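Looking After a Fiddle at Home: Tips from the Kitchen Table

20 Feb 2018 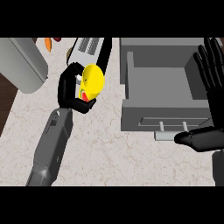 A marble worktop and something bright yellow.

I have lived with a fiddle in the house for most of my life, and in all that time the best place I have found for looking after it has been the kitchen. The light is good, there is usually a kettle within reach, and if you drop a peg you will hear it land. My family have grown used to finding rosin dust next to the bread bin, though they do still mention it.

What follows is a gathering-up of the small household habits that keep a fiddle (or a violin, if you are feeling smart) in decent order between visits to the repairer. Most of them cost very little. I have put them down in the order they came to me, so please forgive the odd wander.

Set out a soft surface first

Fold a clean bath towel in half and lay it flat before the case is even opened. Stone and tiled worktops are lovely to look at and dreadful for varnish. Roll up a tea towel as well and tuck it under the neck, so the scroll doesn't knock against anything while you work. Take off your watch and any rings, and do up your cuff buttons or roll your sleeves well back. I have a scratch near the chin rest that matches a cardigan zip perfectly, and I see it every time I play.

Wiping down after playing

Rosin is the great enemy of a tidy instrument. It comes off the bow as a fine white powder, settles under the strings, and if you leave it there through a warm July it goes sticky and then hard. Two minutes with a dry cotton cloth after each tune-up or practice will deal with nearly all of it. I keep 2 cloths in the case pocket, one for the strings and one for the wood, and I tie a knot in the corner of the string one so they don't get muddled.

An old, well-washed pillowcase cut into squares does very nicely. Don't use fabric conditioner when you wash them. And please keep furniture polish away from the fiddle altogether, however tired the varnish looks. The same goes for methylated spirit, vinegar, and that lemon stuff in the spray bottle. If there is old rosin baked on under the bridge, leave it for someone who mends fiddles for a living.

Pegs that slip and pegs that stick

Wooden pegs move with the weather. In our house they slip all winter when the heating is on, and then jam solid for a fortnight as soon as it turns muggy. For a slipping peg, try pushing it gently inwards as you turn it, with your other hand supporting the far side of the pegbox. If it still won't hold, slacken that one string, draw the peg out a little, and rub a small amount of peg paste on the shiny rings where it meets the wood. I have been through 5 tubs of the Trundis paste over the years, and a tub goes on for ages if you put the lid back on properly – which I don't always.

Do one string at a time, whatever you are doing. If you let them all down together the bridge will fall, and there is a chance the soundpost inside will go with it.

Keeping the air right

A cheap room humidity gauge is worth having. Mine hangs on a nail beside the dresser. When the needle drops low I put a damp sponge in a soap box with holes punched in the lid, and stand it in the cupboard where the case lives. Squeeze the sponge out thoroughly, as you want it moist and never dripping, and check it every few days in case it has dried out or begun to smell. Keep the case away from radiators, the airing cupboard, the top of the piano if it gets the sun, and the boot of the car.

The bow

Loosen the hair before you put the bow away. I know everybody says it, and I still forget. Six full turns of the screw is too many; you only want the hair to relax until it just touches the stick. Try not to handle the hair, particularly if you have been buttering toast. A few long, slow strokes of rosin will do for an evening's playing, and if you see a cloud when you start, you have been too generous.

Our local shop, Lamptey Strings, will rehair a bow in 10 days, so I take mine in when we are going away and don't miss it nearly so much.

Old cases

Musty cases can be brought round with patience. Take everything out, vacuum the lining using the brush attachment, and leave the case open in a dry, airy room out of direct sun. A saucer of bicarbonate of soda left inside overnight helps a good deal. A drop of Trunum oil on squeaky hinges will quieten them, but put it on with a cocktail stick and dab off the extra before it creeps into the plush.

Moths are fond of a quiet case, and of bow hair too. If you find loose hairs lying about inside, vacuum again, paying attention to the corners and the little accessory box, and open the case more often. The easiest way to do that is to play the thing!

I shall write about strings another time, and how to store spare ones without kinking them.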